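Cables talk - my notes, NOT for handout
Hadcombe, evening slot, 29 min incl questions

start w/o slides. Hold up the dead phone charger. Ask who has one of these at home, bent at the neck. Hands. Ask who has thrown it out. Fewer hands.

Then title: Where Wires Break

Who I am - keep it SHORT. Wendelin Zaugg, did sound and stage at Bindach, then repairs. Eleven years of other people's leads. Not an engineer, say so early, someone in row one always is.

SLIDE 2
Main thing to say, say it twice: a cord almost never breaks in the middle. It breaks right where it meets something stiff. Plug, wall of a box, the clamp on a lamp.
Reason - all the bend goes to one spot. Paper clip demo. Bend it sharp, same place, count out loud with the room. Then the long wire, bend it wide, keep going while I talk. Don't drop it like in February.

SLIDE 3 - the lamp story
My aunt's desk lamp in Assunção. Flickered for years, everybody blamed the bulb. She changed the bulb, then the switch. Then me, visiting, wiggled the cord at the base and off it went. Cut off the bad inch, new connection, done before coffee. (pause, let them get there - copper was broken inside, rubber looked perfect)
Line to land: the outside lies to you.
Unplug first!! say this every time. Say it here and again at slide 6.

SLIDE 4
What a strain relief is. That ribby rubber bit on an iron or a drill. Pass round the cut-open one, ask for it BACK.
Two jobs: takes the pull so the solder doesn't, spreads the bend out.
A knot inside the housing - old lamp trick, works OK, looks awful. Don't go down the knot hole, lost 6 minutes on it last time.

SLIDE 5 - coiling
Over-under. Do it live with the long mic lead. Elbow coil is the enemy, every turn puts a twist in. Bindach had a wall of hooks and a tub of "sick" leads, nearly all were elbow coiled. Tape flag on anything dodgy, the minute you find it, not after the show. Nobody remembers after the show.
If time: get someone up to try it. Left handers, stand opposite me not beside.
If no time skip to 6

SLIDE 6 - things that move
Vacuum cleaner, sewing machine pedal, hinge on a laptop, car door. The door one is good - all those wires through the rubber boot, opens and shuts for years. Ask them to go look at it on the way home
Rule: leave slack where it moves, hold it firm where it doesnt. Slack needs to be a loop, a nice wide one. Too tight and it yanks, too long and it snags on something.
How wide? Thicker cord, wider loop. If you can see a crease its too tight. Leave it there, someone will want a formula, point them at the maker's sheet. 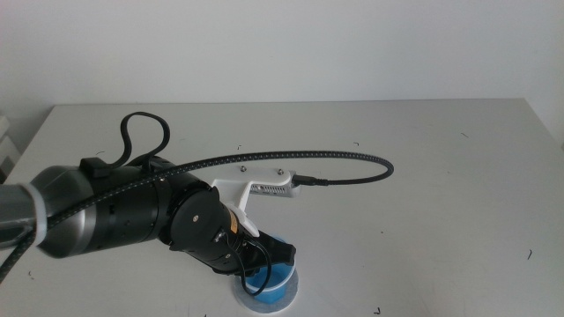 Slide 7. Cable looped above the arm, another hanging in a curve by the gripper.

keep this one up while I do the zip tie bit
Zip ties - snug, you should still be able to slide the cord a little. Crushed insulation is worse than no tie at all. Snip the tail flush or it'll open your hand up. Velcro for anything you'll undo again.
Unplug first (again)

SLIDE 8 - fix it or bin it
Fix: lamp cords, speaker leads, headphones if you have the patience.
Bin: anything scorched, anything warm at the plug, anything that's been taped twice.
Laptop chargers - I don't open them. People push on this. Still no.
Cheap new lead vs repair: I bought a box of 200 connectors once and am still working thru them, so I am not the person to ask. (gets a laugh sometimes)

SLIDE 9 - last
Homework: pick one cord tonight. Unplug it, run fingers along both ends, feel for soft spots and lumps.
Trivimeo link goes here, the coiling video, check the sound is on this time. Spare laptop in the blue bag.

Q's I usually get
- does freezing weather hurt cords? stiffens them, yes, warm up before uncoiling
- electrical tape ok? short term
- braided ones better? nicer to look at, same weak spot at the plug
- what solder - leaded vs not, say what I use, move on

get the strain relief back before they leave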